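Inside the March open day at Gasteleo
Two-handed assembly, one board, and a lot of waiting

The Gasteleo test hall opens to outside visitors at 9 a.m., and by 9:20 the first group has been walked past the machine shop and into the dexterity lab. The company builds controllers for two-armed robots. It does not build the arms. Its product, Farik, is a software layer that takes joint data from both limbs and plans them as a single system.

Nahuel Villalba runs the lab and gave most of the demonstrations. He began with numbers. The Farik loop closes at 500 hertz. In the last internal series the team logged 319 complete insertions, with the operator's hands off the controls throughout. Median time per part was 20 seconds, down from 62 a year earlier.

"Speed came from the planner," Villalba said. "The motors are the same ones we had."

Visitors asked mostly about failure. The common one is jamming: a part enters at a slight angle, wedges against the wall of the hole and stops. Older controllers pushed harder. Farik backs out, tilts the wrist and tries again, up to a limit set by the customer. Brurach, a contract manufacturer that has licensed the software for connector work, keeps that limit at two attempts and then calls a technician.

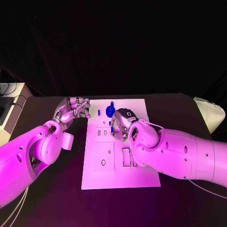

Small-part insertion is the test Villalba considers most useful, and the lab runs it on a flat white task board under heavy pink light. The lighting is deliberate; the vision model has to cope with badly colored input. One hand holds a blue peg in its fingertips just over a row of slots, close to a round blue knob, while the other hand hovers empty at the board's upper left corner. An idle hand still costs planning time, as its fingers have to be kept clear of the working wrist.

The afternoon session covered Boiko, the calibration tool sold alongside Farik. It ships in its second version this summer and will add a shared coordinate file for both arms. Pricing has not been set. Gasteleo plans another open day in the fall, with the machine shop included in the full tour.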